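Bins That Have Seen Better Days

I love a big open bin! Ours lives on the workshop bench, and everything without a home goes into it: offcuts, blocks, clamps, the odd mystery part. Give it a proper clean on a Saturday and you'll wonder why you put it off.

Empty it completely first, then brush out the dust before any water goes near it. For speckled stains, spread on a paste of 4 spoons of baking soda to 2 of water, and leave it for 20 minutes. 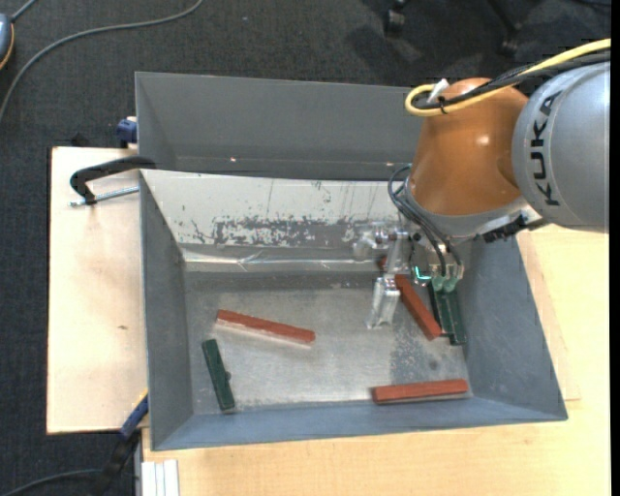 Gray bin with blocks on the bottom and dark speckling high on the far wall.

Scrub with a soft brush (wire leaves scratches, and scratches hold dirt), working up toward the rim. Drip marks usually need a second pass. Rinse, dry with an old towel and let it air before refilling.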